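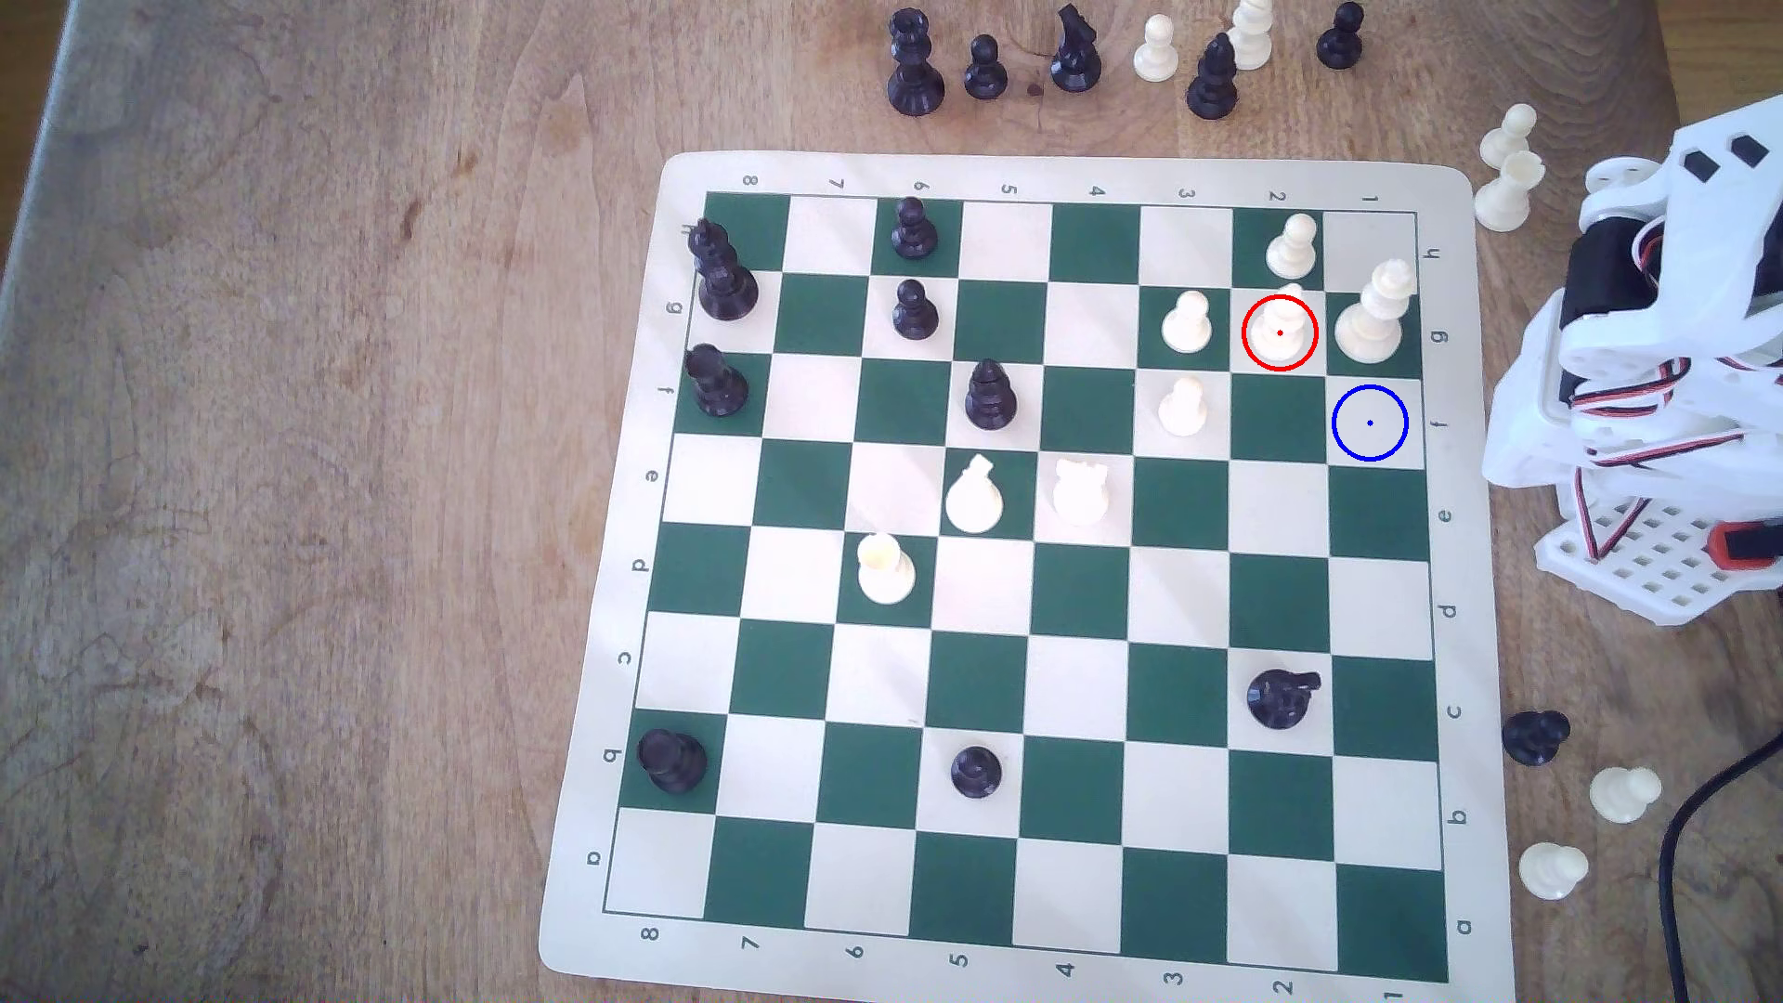

Chess is the demo every gripper company loves, and Ritu Pathak has learned to distrust it. A piece weighs next to nothing, the board stays put, and if the arm fumbles a pawn the salesman can blame the software. Pathak tests low-cost arms for Bajpai, a small parts packer, and she still starts with a roll-up vinyl board, mostly because a middle game is crowded. With a white pawn standing so close to its own king, fingers that open too wide will knock one over while reaching for the other.

She ran two sets of fingers on the same white arm, 400 moves each. The Hamis pair has soft pads and a wide opening. The Clavora pair is narrower and costs more. Clavora dropped or toppled 30 pieces. Hamis did worse among the pawns and better on the knights, whose odd heads kept twisting in the narrow grip.

Does any of it matter for packing hinges? Pathak doubts it. "I can buy a good chess player for less," she said. Her next trial uses real hinges, oily ones, starting Wednesday. Neither supplier has offered to attend.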